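Clolar: chore arms not home-ready yet

JULY -- Clolar today shared early notes from Grindby, its household chore trial. Short version: slow going. Lids, tubs, cloth -- still hard for a machine. 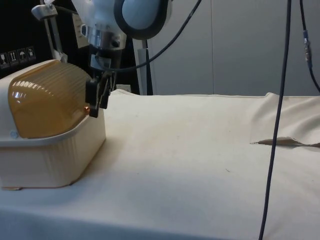 Can a robot do my kitchen chores yet?
A few, slowly, and with a person close by.

Grindby has logged 1,000 tries at 18 small jobs. Only 7 are good enough to show visitors, says project lead Ea Arnardóttir. "Lids are teh worst of it. Ask me again next year."
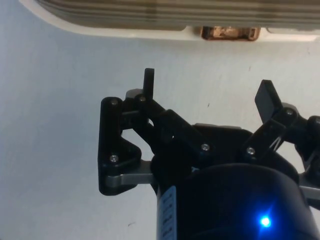
Reading time: 2 min

Shop-floor work next, with partner Garnel. No price, no ship date. Press questions to the Clolar desk, mornings best.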